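Why Shadows Have Soft Edges

A shadow forms where an object blocks light. Light travels in straight lines, so the space behind the object receives less of it.

The size of the light source controls the edge. A very small source makes a sharp shadow. A wide source, such as a window, makes a blurry one. Part of the window's light still reaches the edge of the shadow, so the dark area fades little by little.

The darkest part is called the umbra. The lighter part around it is the penumbra — the word means "almost shadow."
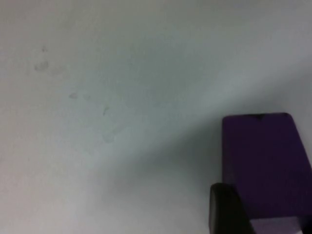
Does distance change a shadow?
Moving an object farther from the surface makes the penumbra wider. Moving it closer makes the edge sharper.

To test this, hold a pencil 4 inches above white paper near a lamp. Raise it to 20 inches and compare the edges.

Text: Nabila Benjelloun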